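Sundbridge Blanket & Linen Care - Frequently Asked Questions

Last updated 30 Jun 2020

Quick answers first, longer ones further down. If yours isn't here use the contact form, we read it most mornings.

What do you clean?
Blankets, throws, tablecloths, napkins, cushion covers. Fleece, cotton, linen, most wool. No rugs. No curtains over 49 inches wide at the moment, machine isn't big enough.

Do you take items with printed letters or logos?
Yes. Team blankets, school blankets, all fine. Turn them face in before you bag them if you remember.

How do I drop off?
Counter on Guzmán Street, or the blue bag service. Bags are free the first time. Write your ticket number on the tag - not on the bag, the bags get mixed up.

How long does it take?
Most things four days. Wool a week. May was slow, we were short on staff, that's over now.

What does a blanket cost?
Single fleece is on the price sheet by the counter. Over 40 items in one order and you get the group rate. Call first for anything that size please.

Is there a minimum order?
No. One napkin is ok.

What temperature do you wash fleece at?
Cool. Low heat to dry or no heat at all. Fleece pills when it gets hot and there is no fixing it after. Same goes at home.

Can I use softener at home?
Not on fleece. Coats the fibers, goes flat. On cotton, sure, a little.

My fleece is already pilled. Can you help?
Some. We shave the top with the Roltura, takes off the worst. Printed areas we leave alone, the blade lifts the print.

Do you repair edges?
Border stitching yes, holes in the middle no. Thread is matched as close as we can get. Orange and red are hard to match, expect a slight diference.

What is the Mideck plan?
Our storage plan. We wash, fold, and keep your winter blankets until you want them back. Shelf room for roughly 1000 pieces, 647 taken when this page went up. Paid by the season, no refunds on early pickup.

Can I use a blanket as a table cover?
Lots of people do, for picnics or a kids table or to protect the top. Works fine. Put a thin cloth under it if the table is slick, and smooth it out before you set anything down. Wash it more often than you would on a couch. 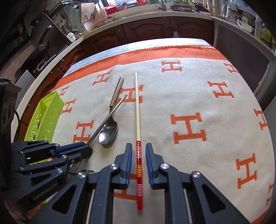 Fleece on a table grabs crumbs and holds them in the pile. Shake it outside before it goes anywhere near a washer. Clear the small stuff first. Spoons and chopsticks go missing in a rolled up blanket all the time, and a pale wooden chopstick on off-white fleece is easy to miss, even one with a shiny red end. Orange border and orange letters like these - wash alone the first time, or with other darks. If a drop of sauce lands on the light part, blot it, dont rub. Cold water, bit of dish soap, leave it ten minutes, blot again.

What about grease?
Dish soap straight on the spot, dry, before any water. Then wash as normal. If it's still there, don't put it in the dryer. Bring it in.

I left something in the bag. Do you have it?
Probably. Found items go in the tray behind the counter and stay for one month. Cutlery, hair ties, a lot of remotes. Bring your ticket.

Do you deliver?
Inside the ring road only. Evenings. Pick a slot when you drop off.

Can I cancel an order?
Before it's washed, yes, no charge. After that it's full price. Call, don't email, email is too slow for this.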